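3 Apr 2020 – prep room notes, Ninent collection

Spent the morning on the fossil fish drawers. Tray 29 is finished. Every slab in it now has a label that matches the card catalog, except specimen 118, which has two cards in two different hands. One says Lahlou quarry, the other gives only a collector's initials. I left both cards in the tray and put a note in the ledger. Hajar Shawky may remember which one came with the original donation.

The old adhesive on the larger slab (561) has gone yellow and brittle along the repair. Tried acetone on a swab at the back corner first. It softened after a few minutes and came away with a wooden pick. The matrix under it is crumbly, so I stopped there and put a thin coat of consolidant on the exposed part. Will look at it again Monday before doing any more.

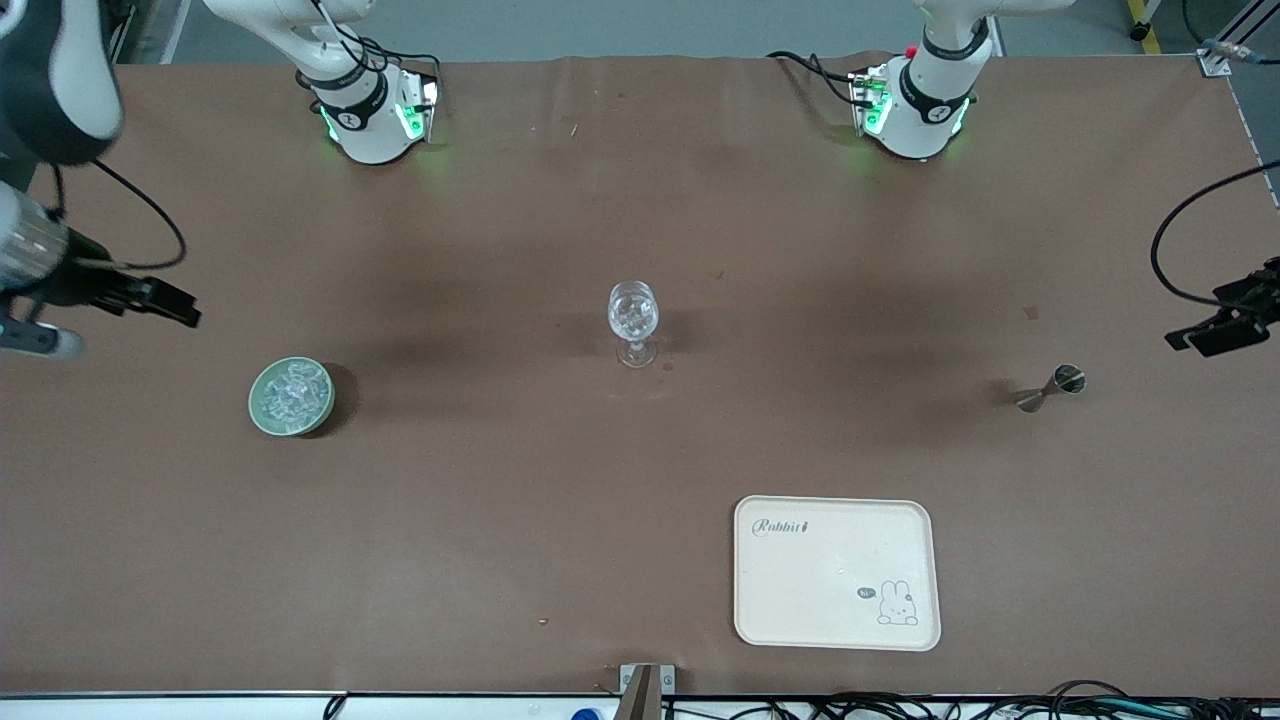 Foam for the new drawer liners came in from Dovex. It is the right density but the sheets are a little thicker than the last batch, and the two deepest skulls won't clear the drawer above. Options are to cut the recesses all the way through or move the skulls to the bottom of the cabinet. I would move them – less cutting, and they are heavy anyway.

Humidity in the cabinet read 55 percent at noon. That is higher than I want for the pyrite pieces. Changed the silica gel and bagged the worst ammonite separately.

Lucyna Pawlak wants the draft text for the skeleton hall panels before June. I have the tortoise and the cave bear done. The bear panel still says "complete," which is wrong, as the left forelimb is a cast. Fix that.

To order: swabs, small zip bags, archival pens (the Ferico ones smear on the glossy tags, get the other kind).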